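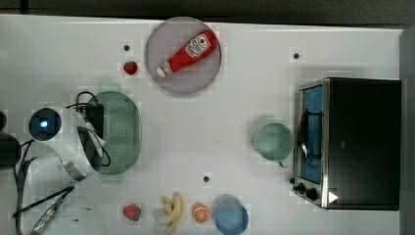
A morning at the Lenby works open day

Home | Visits | Walks | Markets | About

Lenby makes sauces, relishes and a bit of jam, and opens its doors each May. Gunnel Eklund and I caught the 8 o'clock bus out and were at the gate before 9. Entry was free, but you had to sign in and wear a hairnet and closed shoes. A man ahead of us in sandals was sent back to his car.

The tour went out in groups of 13. Our guide was Eskil Solberg, who spent most of his working life on the kettles and now looks after the stores. We started at receiving, where the tomatoes come in by truck and are washed and sorted by colour. The season was nearly over, so only one line was going. It was still loud enough that we missed half of what he told us about the pulping.

The cooking room was the best part. The biggest kettle holds 400 litres and the smell of vinegar gets into your coat. Mine still has it.
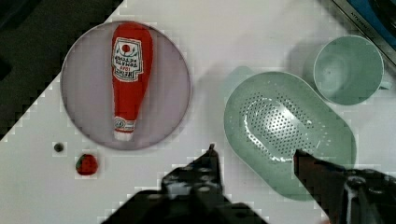
After the kettles we went through to filling and capping, then the lab, a small room with two benches and a fridge. They check every batch for thickness and acid there, and keep a jar of each on the shelf in case of a complaint. Gunnel asked how long the jars stay – two years, and then they go in the bin.

The tasting was in the canteen. I liked the green tomato relish and bought two jars. The plum sauce was too sweet for me, but it sold out while we were in the queue. Tea was free and the scones were dry.
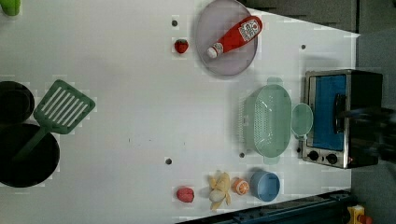 Ketchup on the plate, strawberry to the left.

Parking is on the grass behind the Iline Street depot and gets boggy after rain. The bus stop is closer to the gate anyway. The factory shop takes cards, though the scone table was cash only. The last tour leaves at noon, and the upstairs gallery was closed this year while they replace the flooring.

We caught the 1 o'clock bus home.

Contact | Copyright Lenby Visits Page | Back to top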